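Search the notebook Search Go Clear

Workshop book, Dremenora
Saturday, after lunch

Cloth day! I've been putting this one off since the last big wash, and the basket had got to the point where you couldn't shut the cupboard door on it, so I gave up the morning to sorting, folding and (finally) writing down how I do it, because three of us fold three different ways and the stacks never sit flat on the shelf.

First, the wash itself. I went back to the plain powder and skipped the softener. The softened ones feel lovely but they push water around the bench instead of picking it up, and I'd had enough of that with the last lot. Warm wash, short spin, then over the rack by the back window overnight. The Savolainen rack is still wonky on the left leg. I shoved a folded bit of cardboard under it again. Somebody with a screwdriver and more patience than me, please have a look.

Weights, for anyone keeping track of the absorbency numbers. I poured 400 mL onto the offcut of benchtop and mopped with one of the older cloths, wringing into the jug between goes. Got it all up in 11 passes, which seems like a lot. Same test with a newer one and I lost count when the phone rang, so that result is rubbish and I'll redo it. The old cloth weighed 70 g dry before I started. I'd like to do a proper before-and-after on a softened one and an unsoftened one, same colour, same age, if we've got a matching pair left.

Things I noticed while sorting:

- The hems go before the middles do. Nearly every cloth I binned was fine in the centre and shredded along one side.
- Anything that's been near the oil finish never comes properly clean. I've started a separate tin for those, lid on, outside by the tap. Please don't put them back in with the others, even if they look all right.
- Lint. So much lint. The newer ones shed for the first couple of washes, so don't use them on anything with varnish still going off.
- The Planex shelf is too shallow for a cloth folded in half and half again. It hangs over the front and the whole pile creeps. Folding in thirds along the long side first fixes it.

I tried the thirds fold on a few to see if it was really any better. It is, but only if you smooth the cloth out flat before you start, which I always skip because I'm impatient. If you fold it while it's still rumpled you get a fat lump in the middle and the next one slides off it. Smooth with the flat of your hand from the middle out, corners last. Then long side in, other long side over, and bring the ends together. Press down on it. Takes a few seconds longer than the way I used to do it and I'm a convert, annoyingly.

Also worked out that it helps to keep the finished stack at the far side of the table, well clear of where you're smoothing the next one. I kept knocking the pile with my elbow when I had it next to me. The wooden table is good for this, by the way, much better than the steel bench, where everything skates about.

The colours question came up again over tea. We had that half-hearted plan to use one colour for glue, one for finishing and one for general wiping, and it lasted maybe a fortnight. I'd be keen to bring it back but with a label on the shelf this time so it isn't all living in my head. Haven't settled which colour gets which job. Suggestions in the margin, please, and neatly, I couldn't read half of the last lot.

Stock: I've put us down for another bundle from Sasedbridge. The price break is at 700 and we are never, ever going to need that many, so I just ordered the small bundle and wore the postage. If the workshop next door wants to go halves on a bigger order down the track I'd be happy to talk about it, but we'd need somewhere dry to store them and right now we don't have it.

Still to do: redo the absorbency test, fix the rack (see above), find the lid that belongs to the good tin, and write out the fold on a card for the inside of the cupboard door. I had a go at the card already but my drawing of the thirds looks like a badly wrapped sandwich. Might just use words.

Stopped for the day with some of the folding done, blue on top of the yellow-green in the stack, and a couple still spread out over on the right. 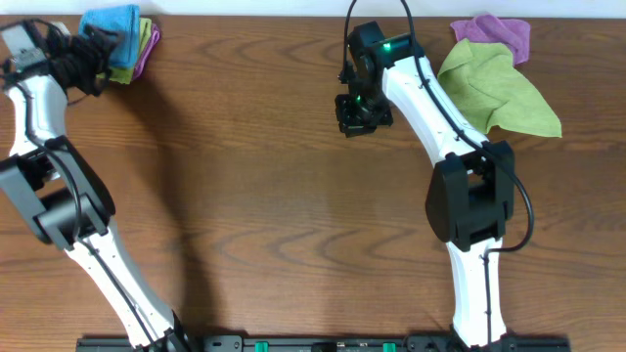
Monday jobs

Empty the lint tray before anything else goes in. Bring the old towels in from the car. Check whether the powder will stretch to another two loads, and if it won't, put it on the shopping list and not on a scrap of paper next to the shopping list (me, I'm talking to me).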